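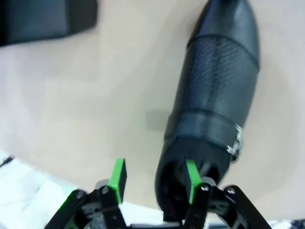

We were slow to put the Trillis table on the site. The brochure calls its colour "warm sand", and we've been sent enough warm sands over the years to be wary. It's pale beige. Put something black on it, like the big cylinder lying on its side there, and you'll get a fair idea of the contrast, which is stronger than the brochure lets on. If you want a top that dark gear fades into, look at the charcoal one.

Trillis work table, pale beige
Made by Weltley
Price: $253, legs included
Delivery extra, see below

Size
Length 1,556 mm
Depth 600 mm
Legs: 4, screw-on, fixed height

Yes, 1,556. We asked Weltley why it wasn't an even number and didn't get much of an answer. Measure your wall before you order. A gap of 1,550 will not do, and we've already had one of these come back for that reason.

What the maker says, and what we think

"Fits any room." It doesn't. At 600 deep it's fine for sorting, wrapping, repairs and a laptop. It's too shallow for two people to sit facing each other over dinner, whatever the catalogue photos suggest.

"Wipes clean in seconds." Tea and pencil came off ours with a damp cloth. Permanent marker left a grey shadow that's still there. Pale tops show grime sooner than dark ones and this is no different, so if the table's going in a garage, think about whether you'll mind.

"Sets up without tools." You can spin the legs in by hand, but they loosened on our floor model within a month. Use a spanner. There's none in the box.

"Glare-free colour." We'd call it low glare. Under a bright desk lamp we still noticed some shine near the lamp, less in the middle of the table.

Compared with the Trovero

The Trovero costs more and has adjustable feet. If your floor slopes, buy that one. We can't see much else in it for the extra money, and its beige is yellower than this one. The two don't match side by side, so please don't buy one of each expecting a single long bench.

Care

Mild soap and a soft cloth. Skip the Asamoah polish that Weltley recommends. We tried it on half the floor model and couldn't pick which half a week later. We do stock it if you want to find out for yourself.

Delivery and returns

Ships flat in one carton. It's an awkward thing to carry up stairs alone. Unused tables can come back within the return period in the original carton, and you pay the freight. Colour isn't counted as a fault, so ask for a sample chip first if you're unsure. The chips are free.

Page last checked 2025-03-19. Next shipment of the beige is due in June.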